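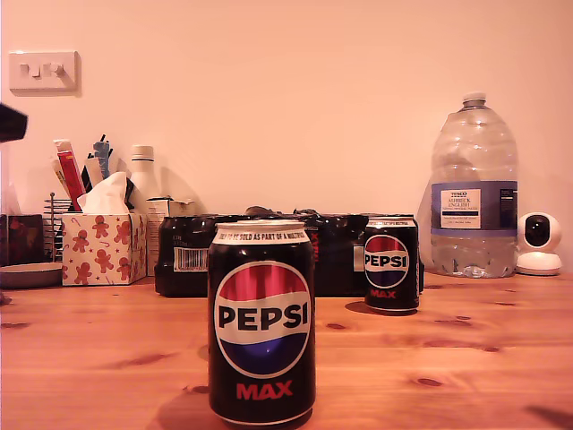 Table and Drinks FAQ

Questions that keep coming up about the communal table at the Jasness, with the replies they keep getting. If yours isn't covered, Soledad Salinas will hear it in person, usually while she is trying to eat lunch.

Can I take a can?

Yes, if you put your money in the tin by the door. The tin does not give change and has never been known to forgive. Loose cans on the table go first, then the ones in the wrapped pack.

Why is it always Pepsi Max?

We put it to a vote in March. Sugar-free cola beat lemonade by 3 votes, and the lemonade people have been very brave about it.

The can says it's not to be sold as part of a multipack. Have we done something wrong?

That small print is a matter for shops. You are a person at a table. Drink your soda.

Who opens the next pack?

Whoever takes the last loose can. Tear the plastic at one end and leave the rest of it on, so the cans stay corralled. Anyone who peels the whole thing off gets to chase them across the floor, and we will watch.

Does the water belong to somebody?

The big Tesco Ashbeck bottle is for everyone. Pour it into a cup. The spout is wide enough to drink from and we know exactly which of you has noticed.

What happens when the water runs low?

There is more in the hall closet, on the bottom shelf, behind the folding chairs. Bring one out before you finish the old one and wander off looking innocent.

Why are there gingerbread men on the tissues?

They were on the box when we bought it. The festive boxes were marked down, a nose has no sense of season, and there are two more in the closet. Expect candy canes well into summer.

Am I allowed to stack the cans?

You are, and evidently you will. House rules: full cans only, on bare wood, well away from anyone's laptop. Three high is the limit. Seat the bottom of each can inside the rim of the one below and let go slowly.

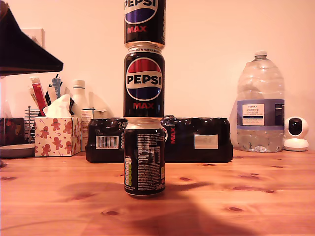

Four was tried once by the Brurkatico people during a long phone call, and the rug has been a different color ever since. If your tower comes down, leave the fallen cans alone for a good while before opening one. Don't hand one to a coworker, either. That joke is 7 years old here and it still costs us a shirt every time.

Where do the pens go?

In the wire organizer, along with the other tools. Please don't add pens that have stopped working. Test yours on paper. The table is pine and it remembers everything.

Do I need a coaster?

For a cold can, yes. They live in the drawer. The dark spots in the wood are knots, so you can stop scrubbing at them.

Can I book the table?

Use the sheet on the Plisis board, 2 hours at a time. Writing "Yadav" in every box for a month does not count as a booking, though we did admire the handwriting.

What should I do when I'm finished?

Take empties to the recycling crate by the back door, rinsed. Push the pack back so people can sit down, and wipe up any rings.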